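Kallell Two-Arm Teaching Cell
By Augustina Ansah, Product Documentation
Last updated: 2018-07-17

The Kallell Two-Arm Teaching Cell is a bench-scale workstation for recording manipulation tasks by demonstration. An operator guides the arms through a task, either from a remote pair of leader arms or by holding the arms directly, and the cell stores joint positions, gripper states and camera images against a common clock. The cell is supplied to universities, training centers and product development groups by Droretti, which also provides installation and first-line service.

Two methods of demonstration are supported. In remote mode, the operator sits at the Nolte leader station and moves two small leader arms; the arms in the cell follow. In hand-guided mode, the motors are set to low resistance and the operator moves each arm by its forearm link. Remote mode is recommended for any task in which the camera views must stay clear of the operator's hands.
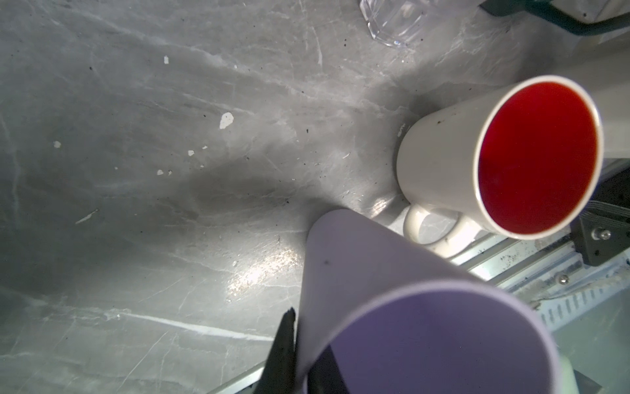 Each demonstration is recorded as a single episode. The operator starts and stops an episode with the foot pedal at the leader station, and a second pedal discards the current attempt. Discarded attempts are kept in a separate folder until the end of the session, so that an episode marked in error can be restored. Written task instructions may be attached to an episode before or after it is recorded.

The standard task set covers ordinary household work: loading and unloading a dish rack, moving cups, and passing an item from one gripper to the other. Customers may define further tasks in the session editor. Droretti advises that new operators complete nine practice episodes on the rack task before any recording is kept. Most of the improvement comes in the approach to the handle -- operators tend to close the gripper too early -- and the practice folder allows a supervisor to review this with them.

Cell configuration

Arms: 2, rail-mounted
Cameras: wrist and fixed views
Episodes per session folder: 500 maximum
Leader station: Nolte, supplied separately
Order code: 303 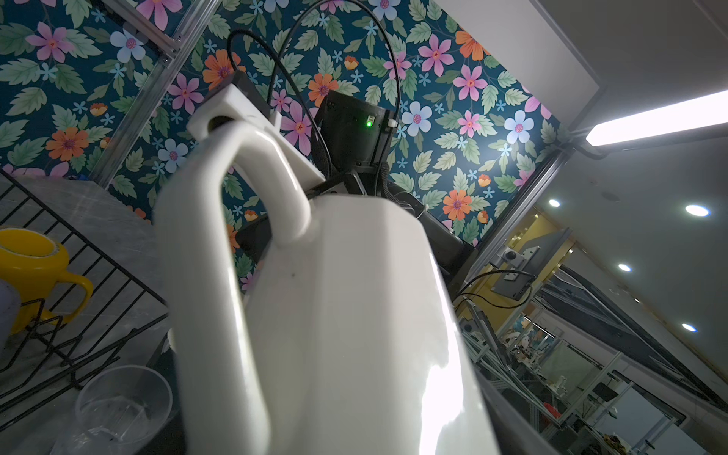

Wrist camera settings are stored with the session and are reloaded when the session is reopened. Exposure should be locked before the first episode. If the room lighting is changed during a session, the session should be closed and a new one opened under a different name. The calibration routine must be run again after any camera has been removed or its bracket loosened.

Objects may be placed freely within reach of the arms. For training sets intended to cover varied conditions, the arrangement should be altered between episodes, and items other than those named in the task may be left in the cell. The session editor includes a notes field in which the operator can record the starting arrangement. 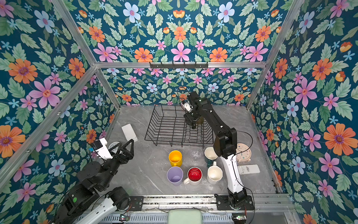
Can one operator control both arms?
A single operator controls both arms in remote mode, one with each hand. Hand-guided work with two arms normally calls for a second person, and the session editor has a field for each name.

The cell is delivered with the control software, one calibration board, the pedal set and a printed operator's guide. Training is given on site or at the Seltetside demonstration room, where Heike Wiegand and Reinaldo Sampaio lead the operator course. The next course after the summer program is scheduled for January. Places are assigned in the order in which written requests are received.

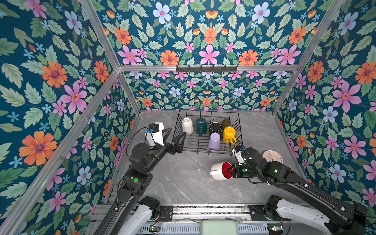 Mug handling with the right arm during a dish rack task.

Requests for quotation should state the intended tasks, the available bench depth and whether a leader station is already owned. Inquiries are handled by Marisol Betancur at the Droretti sales office. Replacement fingers and cable sets are ordered through the same office under the order code given above.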